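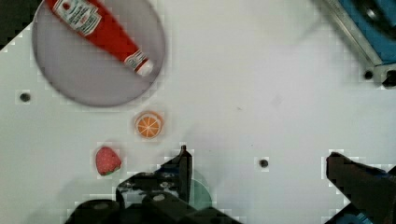 Figure 1. Wrist camera view with the fingers open. Plate, red bottle, orange slice and strawberry on the table.

Unit 11: Reviewing a Packaged Pick-and-Place Kit
Handout to accompany the lecture of 20th March
Instructor: Floarea Ene. Lab supervisor: Nuno Torres.

1. Scope

The product under review is the Dirnodix tabletop manipulation kit, sold by Flerell to teaching labs and small integrators. The review covers the parts a buyer has to live with: mounting, camera views, the gripper, the task editor and the service contract. Arm kinematics were treated in Unit 4 and are not repeated.

The kit is quoted as one item. Read the quotation line by line anyway. The arm, gripper, wrist camera and controller license are included. The table, the second camera and the object set are options, and the default quotation leaves them out.

2. Wrist view

A wrist camera moves with the tool. Its useful property is that the fingers and the target appear together, so a lateral error can be read directly as an offset between the two. Its weakness is coverage. In Figure 1 the plate runs out of view at the top and the bottle goes with it, leaving the white cap end as the best-placed feature for estimating the bottle's angle. The label print is blurred. A task that depends on reading labels should not be specified on this view alone.

Note also that the fingers hide part of the table. The amount hidden depends on the opening width, and the task editor does not correct for this. Set the opening before capturing a reference view.

3. Object set

Small rounded items such as the strawberry test finger placement. Flat items such as the orange slice test approach height, as the fingers must close very near the table surface. The bottle on the plate is a harder case: a long body lying diagonally, with a rim close to the cap. Plan the wrist rotation first and the descent second.

4. Second view

A fixed or separately mounted camera shows the arm links, the cable run and anything standing near the workspace. 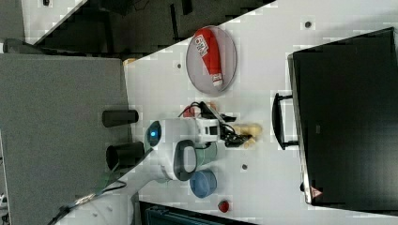 Use it to check three conditions before a program is released to run at full speed. The links must clear standing objects such as cups along the whole path. The cable loop at the wrist must have enough slack for the largest planned rotation and must not drop below the fingertips. The held object must be included in the collision model, with its real outline and not a default box.

The Bright task editor accepts both views but aligns them only after calibration. Repeat the calibration whenever a camera mount has been loosened. A stored calibration is not flagged as out of date, a defect reported to Flerell in November and still open.

5. Trial record

The trial log for this unit holds 2,221 grasp attempts, of which 400 are set aside for the written exercise. Each entry gives object class, finger opening, approach angle and result code. Code 17 means the fingers closed fully without contact. It does not separate a missed object from one that slipped during closing, so check the force trace before assigning a cause.

6. Service contract

Niduvside handles repairs under a separate agreement. Fingertips and cables are classed as wear parts and are excluded. Return shipping is paid by the buyer in the first year as well as later ones.

7. Written exercise

Using the reserved entries, prepare a two-page purchase recommendation for a lab that handles mixed household items. State which options are required, which result codes you relied on, and one test you would add before acceptance. Submit to Nuno Torres in the lab folder. Plots go in an appendix and do not count toward the page limit.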